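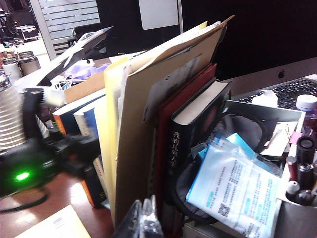
Wrist camera, week two

24/02/2022

So I finally got the second gripper onto the arm, and I have been grinning at my screen ever since! Back in January I was still using the Gremach two-finger one, which is a lovely solid thing but so wide that it bumps into whatever stands next to the book you want. The new one is from Lurnel, much slimmer, with soft pads on the fingertips, and the camera sits right at the wrist so you get to see what the hand is heading for.

My test is pulling a single item out of a row of books and folders standing on end. Hardcovers are easy with either gripper. Paper folders are where it gets fun (and where I say bad words). The Gremach squeezes hard and the folder buckles, or it grabs the loose sheet beside it as well. The Lurnel gave me 20 tries on a kraft folder and nearly 15 of them were clean, which made my whole evening.

The camera I like less than I expected. Colors are great, but anything shiny throws it off, so clear plastic and a glossy desk top both confuse my depth guess. Marijke Groen told me to turn the exposure down and lock it, and that helped a lot. I still lose focus on anything very close to the lens, and I think I'll have to live with that.

Controller: same old Panagiotou box, firmware updated, 4 restarts before it would talk to the new fingers. Swap the two signal wires if yours just blinks at you. Luzius Lüthi wrote to ask about finger speed, and I run it at half for paper and full for books. The pads have done 1,000 closes so far and look fine to me, a bit dusty maybe.

Next up is pens out of a holder, one at a time. I tried it twice last night with the Lurnel and got two markers at once both times, so the fingertips need some kind of narrow nose. I've got one drawn up and the printer is warming up now.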